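Temps de lecture : 3 minutes

Nous utilisons des cookies pour mesurer l'audience. Accepter / Paramétrer

« Un fruit n'est pas mûr parce qu'une étiquette le dit »

Hidayah Teoh a passé l'hiver à lire des étiquettes. Cette ancienne acheteuse en fruits et légumes, reconvertie dans la formation des primeurs, en a relevé près de 3 000, en magasin et sur les marchés. Elle en tire une conclusion que les enseignes n'aimeront pas : la mention « mûr à point » ne veut à peu près rien dire.

Je la rencontre en fin de matinée, en décembre, avec devant elle un café qu'elle ne boira pas. Première question, un peu rude : faut-il vraiment une enquête pour apprendre que les pêches de supermarché sont décevantes ? « Non. Pour savoir pourquoi on continue à les acheter, oui. » Elle hausse les épaules. « On paie plus cher un adjectif. »

Son dossier s'ouvre sur Cidero, une gamme de pêches vendues par deux, en barquette, sous la promesse d'une « maturité garantie ». Garantie par qui, mesurée comment ? Elle a écrit deux fois, et reçu deux fois la même réponse, où il était question de passion et de terroir. « J'avais demandé un taux de sucre. »

Je lui oppose l'argument de la filière : un fruit cueilli vraiment mûr ne supporte pas le transport. Elle l'admet volontiers. « C'est exact, et je n'ai rien contre une pêche ferme. Qu'on écrive "ferme", alors. »

Reste que sa propre méthode me laisse perplexe. Elle a goûté seule, sans réfractomètre la plupart du temps, et son échantillon penche lourdement vers la grande distribution. Arif Osman, grossiste, qui a lu le dossier, est plus sévère que moi : « Elle compare des fruits de juillet avec des fruits de contre-saison. Avec ça, on démontre ce qu'on veut. » Interrogée, Hidayah Teoh concède « une faiblesse », puis change de sujet et me parle de Purba, un logiciel qui prétend noter la maturité d'après une photo de la peau. Elle n'y croit pas davantage.

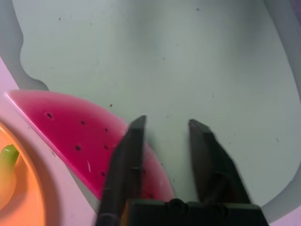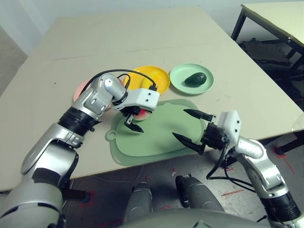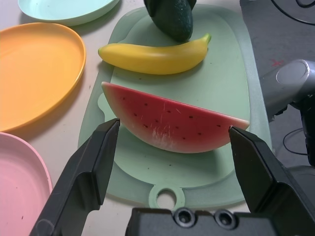
L'œil est justement son grand grief. Les acheteurs, dit-elle, choisissent une teinte, et les producteurs ont fini par planter des variétés qui rougissent tôt, bien avant d'avoir du goût. « Prenez la pêche au-dessus de la planche verte, jaune avec une joue rouge : tout le monde vous dira qu'elle est mûre. La joue, c'est du soleil. Regardez plutôt le fond. » Même méfiance pour la pastèque tranchée, dont le rouge profond rassure sans renseigner sur le sucre.

Que faire, alors, devant l'étal ? Sentir près du pédoncule, demander la date de cueillette, accepter de se tromper. Le conseil me paraît mince au bout d'un hiver de travail, et je le lui dis. « Il est mince, oui. Mais il est gratuit. »

Elle compte refaire ses relevés en été, cette fois avec un réfractomètre et un second goûteur. Arif Osman a proposé de fournir les cageots.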